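21 May 2025

Dye bench, madder again. I said in March I would stop fussing with the madder and get on with the weld, and here I am, fussing with the madder. Benedita Cardoso sent over a new bag of ground root from Salen and I couldn't leave it sitting on the shelf, so that was my morning gone, and very happily too.

Weighed out 100 grams of wool in the usual small skeins, already mordanted with alum on Monday's method (see the inside cover, Tae-yang's handwriting, not mine). Root soaked overnight in rainwater from the barrel. Brought it up slowly and held it at 58 C the whole time - I have been told off for letting it creep higher and getting brick, and I do listen eventually. The first skein out was a lovely warm coral. The second, with a pinch of chalk in the bath, went a good deal deeper.
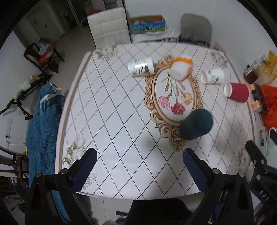
Naming reds is where we always fall out. Emerson Vasconcelos calls everything past coral "rust" and Cauã calls it all "brick," and neither of those gets a person at Limstead any closer to knowing what we'll be sending them. I've been trying flower names, which at least everybody can go and look at. The carnations printed on the tablecloth do nicely for a start: the pink one is where I'd like the third or fourth dip to land, and the deep red one at the bottom is what I'm hoping to get from the first dip with chalk. The peach-yellow one I'll save for when we overdye with weld. I've written "carnation red" on the tag for batch 542 and will defend it to anyone who asks.

Rinsing took forever, as it does. I used the barrel water for the first rinse and tap for the rest, and I think the tap pulled the color a touch toward blue. Could be the light by the sink. Tarcísio Fagundes has a strip of test papers somewhere and I must remember to borrow them before the next bath.

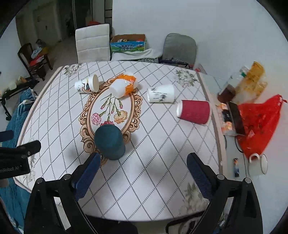

The exhaust bath still had plenty in it, so in went the two odd skeins of the Marinho yarn that have been knocking about in the drawer. They took it unevenly, darker at the ties. My fault, I tied them too tight and was chatting. I'd still knit a hat out of them.

To do: loosen ties, note the pH properly, wash one coral skein with ordinary soap and put half of it in the south window under card. Ask Benedita how much root is left from the same harvest, as I'd like enough put by to repeat this in 2026 and compare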